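Kakthorpe Robotics Club: Questions We Get Asked a Lot

Who can join?
Anyone in grades 7 through 12 who lives close enough to get to us. You don't need to own a computer, and you don't need to have built anything before. Plenty of our members came in having never held a screwdriver, and they are doing just fine!

When do you meet?
Twice a week during the school year, from 4:15 in the afternoon until the parents start flashing their headlights in the parking lot. We take most of December off.

What does it cost?
Dues are $173 for the year, and that covers tools, snacks and your club shirt. If that's a stretch for your family, please send us a note anyway. We have never turned a kid away over dues and we don't plan to start.

What is the Omero project?
Omero is our big one this year, and the one we love talking about (sorry in advance). The students are teaching a robot arm to handle laundry by showing it how people do it. They take a pair of hand-held grippers, pick up shirts and blankets and pillowcases, and record the whole thing. Those recordings become the lessons the arm learns from. The goal is 690 good recordings before the Marquez Cup, and we have 216 so far.

Can my child do some of that at home?
Yes, and we'd love it. Members can sign out a Pulau kit, which holds two grippers and a charger, for up to 15 days. A bed makes a very good work surface, and you don't have to tidy the room first.

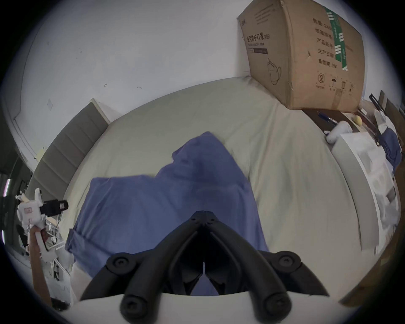

Is it hard to get the hang of?
One parent wrote to us after the first weekend that it took her son a whole evening to stop pinching the sheet along with the shirt, and that she tried it herself once he'd gone to bed and was much worse at it. So yes, a little, for everybody. Go slowly, and keep the bad tries too, marked as bad, because the students sort through them later.

Do you go to competitions?
Just the Marquez Cup in spring. Families are welcome to come along and cheer, and rides are arranged at the meeting before.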